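Planning the equipment budget for the handling bench

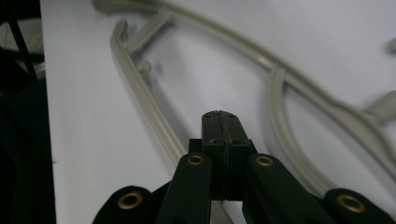

The hand-held gripper over one of the grey plastic frames.

I have been asked to set out how the spending on the Varela bench will be arranged, and the figures were agreed with Miroslava Lytvynenko in May. The total available is £800. The gripper itself has already been paid for and does not fall within this sum.

The largest item is a set of spare finger blocks, for which £300 has been reserved. Two suppliers were approached. Gromport offered the lower price, but Jirkard will sell the blocks singly, and I have recommended the latter. A further £100 is set aside for replacement bushings and screws.

The thin curved rails of the frames are awkward to take hold of, and Leobardo Bermúdez has asked for narrower fingers to be considered. I have requested a quotation and expect it to add about £30 to the order. No decision will be made before it arrives.

The remaining money will be held back until the autumn. Requests for a second table should be sent to me in writing, with a price and the delivery charge shown separately.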